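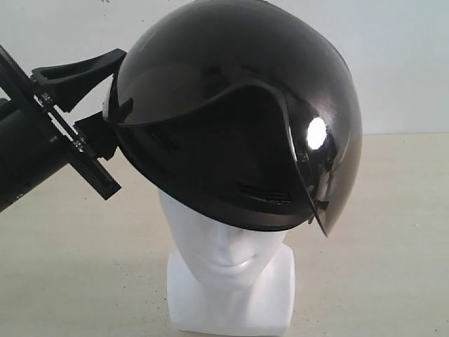

4. Preparing and Entering a Historical Battle Map

This section explains how to bring an old printed battle map into Kelwood and how to place the first units on it. Read sections 2 and 3 before you begin. You need a finished project file and at least one source already entered in the Source List.

The steps were tested with Kelwood 7 on a normal desktop computer. In older versions the menu "Layers" has the name "Sheets", but the order of the work is the same.

4.1 Scanning the map

1. Lay the map flat on the glass. If the map was folded inside a book, open the folds slowly and leave the map under a clean sheet of heavy paper overnight.
2. Set the scanner to color, also when the map is printed only in black. Many campaign maps have thin pencil notes, and these notes disappear in black and white mode.
3. Scan the whole sheet, with the margins. The scale bar and the name of the engraver are often in the margin.
4. Save the file in TIFF format in the folder "Maps" of your project.

Caution: Do not press a bound volume down on the glass. If the map goes into the spine, scan it in two parts and join them in step 4.2.

Note: The file name must not contain a slash or a colon. Kelwood accepts the name but cannot open the file again.

4.2 Placing the map on the modern ground

1. Open Layers > Add Old Map and choose your file.
2. If you have two parts, choose "Join parts" and click on the same three places in each part. Crossroads and church towers are good places. River bends are not, as rivers have often moved.
3. Choose "Control points". Click a place on the old map and then the same place on the modern map. Repeat this until you have at least seven pairs.
4. Look at the column "Error" in the lower table. The value is in meters. When a pair shows more than 70, remove this pair or set it again.
5. Press "Fix map". The calculation takes a few minutes for a big sheet.

Note: A map drawn soon after a battle is sometimes very exact near the main road and very wrong on the hills. Put more pairs in the area where the fighting took place, and accept that the corners of the sheet will not fit well.

Caution: "Fix map" writes over the earlier position. Make a copy of the layer if other persons in your group already placed units on it.

4.3 Setting the calendar

Kelwood stores each event with a date and, if you know it, an hour. For wars before the twentieth century you must decide which calendar your sources use.

1. Open Project > Dates.
2. Select "Gregorian", "Julian" or "Mixed".
3. If you select "Mixed", mark each source in the Source List with its own calendar. The program then changes the dates for you and shows the original date in brackets.
4. Under "Length of year", leave the setting on "Automatic". The value 366 in the list is only for annals which count every year as a leap year. Very few projects need it.

Note: Letters from officers often carry a date when the letter was finished and not when the event happened. Enter this date in the field "Written" and leave the field "Event" empty until you have a second source.

4.4 Entering the units

1. Choose Units > New and select the side.
2. Type the name of the unit as it stands in your main source. Other spellings go in the field "Also called".
3. Enter the strength. Use the morning return of the day if it exists. In the demonstration project "Pridau" the first battalion has a strength of 319, and the return is linked to the number.
4. Choose what the number includes: all ranks, or only men under arms. Do not leave this field on "Unknown" if the source explains it.
5. Drag the unit to its first position and turn it with the round handle until the front has the right direction.
6. Press "Save position". A unit without a saved position is shown in gray.

Caution: When you enter losses, do not subtract them from the strength by hand. The program does it, and your unit will lose the same men twice.

4.5 When two sources do not agree

It is normal that the two sides describe the same hour in different ways. Do not correct one report with the other. Make a second version of the unit with Units > Copy as Variant and link each version to its own source. Readers of the finished map can switch between them.

If you import data from Jirudico files, the variants arrive as separate units with a number after the name. Select them together and choose "Combine as variants". Files from Gebru keep the variants but lose the direction of the front, so please check step 5 of 4.4 again for each unit.

4.6 Before you continue

Save the project and close it. Open it again and look if the old map is still in its place. If the map is missing, the TIFF file was moved or has another name now. Put it back in the folder "Maps" and choose Layers > Find Again.

Movement lines and time steps are explained in section 5.

Text of this section last changed: March 19, 2023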